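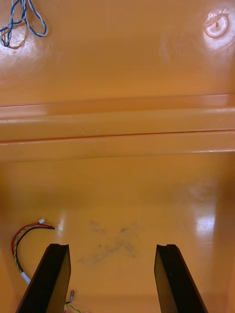
Glossy orange plastic with a gray smudge near the middle.

Loltness Baseball FAQ

Updated Sep 9, 2021

When can the Loltness sign free agents?
Signing opens the day after the league final and closes at the end of January. It's our favorite stretch of the year, and the rumor thread gets wild!

What is a retention offer?
A one-year deal at the league's set rate. A player can take it and stay, or turn it down and talk to Nirnar, Grusulden or anyone else.

Does the team get anything if he leaves?
Yes, an extra draft pick after the second round.
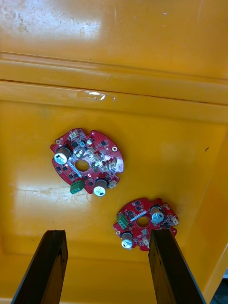

That pick can't be traded until the player it was awarded for has signed his new contract, so watch the dates.

How big is Ateş Park?
It seats 3,000, and 216 of those seats are right behind the dugout. Get there early, it's a great spot!

Do season tickets carry over?
They do. All 728 holders get first call on their same seats.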